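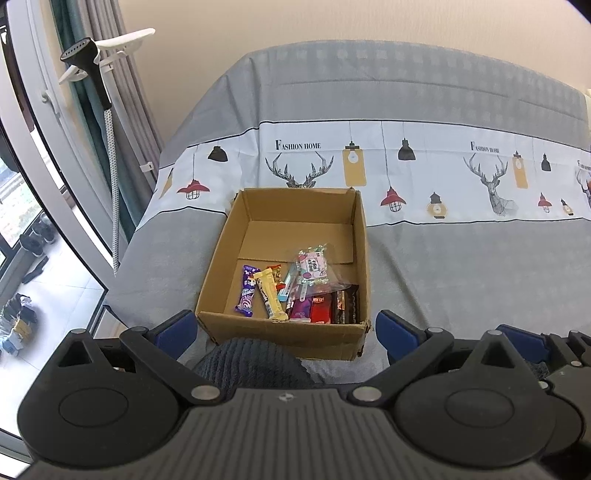 The box on the deer duvet, ready for sorting.

Task 2134

The message from Rekar came at 7 on Sunday morning, while I was still in bed, which was awkward as the bed was where I was supposed to be working. Task 2134, it said. Mixed sweets, cardboard box, soft surface. 400 goes, please, and vary your speed.

I should say I love this job (my sister thinks I've lost my mind). I pick things up with a pair of black grippers, one in each hand, and put them down again, and somewhere across town a machine called the Asten learns how to tidy up after people. I've done socks. I've done spoons. I did a whole fortnight of tea towels and came out of it folding my own for the first time in my adult life!

Sweets, though. Sweets are murder. A chocolate bar is fine, it's got a bit of backbone and you can pinch it nearly anywhere, but anything in a crinkly clear bag slides about inside itself so you've got hold of the bag and the sweets have all gone to the other end. And on a duvet everything sinks. You go down for a lolly and come up with a fistful of bedding and half a deer.

By mid-morning I'd stopped thinking of them as fingers on a tool. They were just my fingers, a bit wide, a bit blue. I reached to scratch my nose with one and got a pad in the eye.

What the Asten could do

They'd invited me to see it the week before, in the unit behind the Banari supermarket. I put on a proper shirt. I don't know what I expected, a butler I suppose, but it was two arms on a trolley next to a shelf of groceries, and a young woman eating crisps who said it was having one of its good days.

It stacked tins beautifully, I'll give it that. Tins, jars, boxes of rice, all facing front, faster than the lad who does it at my local and with a lot less sighing. Then she tipped out a bag of toffees and the poor thing just hovered. It went for one, missed, went for it again and pushed it gently off the table. Then it did the same to the next. I found I was leaning forward with my hands out, the way you do when a toddler's on the stairs.

"It's the wrappers," she said. "It doesn't know where the sweet stops and the paper starts."

"Nor do I, half the time," I said, and she laughed and offered me a crisp, and on the bus home I thought, right, well, somebody's got to show it.

So that's how I came to be kneeling by my bed with my back going, having opinions about sweet wrappers. Take the little twisty one with the red ends. You want to go in across the middle, where there's something to hold. The flat brown packet wants a steady hand further down, and the thin blue stick will roll off on you if you so much as breathe. As for the see-through one with the pink label, I talked to that one. I won't write down what I called it.

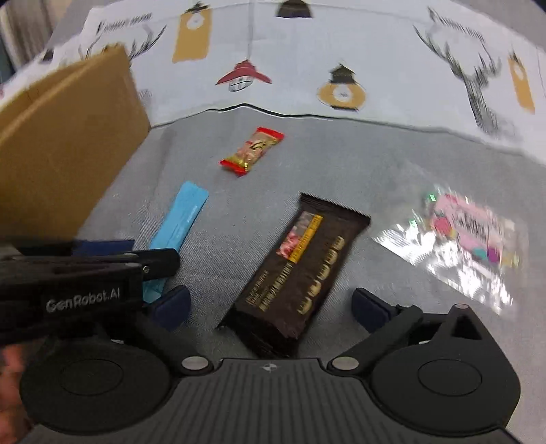 Teatime

My sister rang when I had 2 goes left and asked if I was coming to Rashti for supper or was I still playing shops. I told her I was training the future. She said could the future do her ironing, and I had to say no, not yet, it couldn't do a toffee yet, but it was ever so good with tins.

"I don't need anybody for tins," she said.

I did the last ones slowly. I let the gripper close round the pink-label packet, felt it give and crackle, and waited that extra second for the sweets to settle before I lifted. I do hope the waiting gets through. I never know what gets through.

Then I sent it all off, put the grippers down on the pillow and unwrapped a chocolate with my own two hands, and dropped it down the side of the bed.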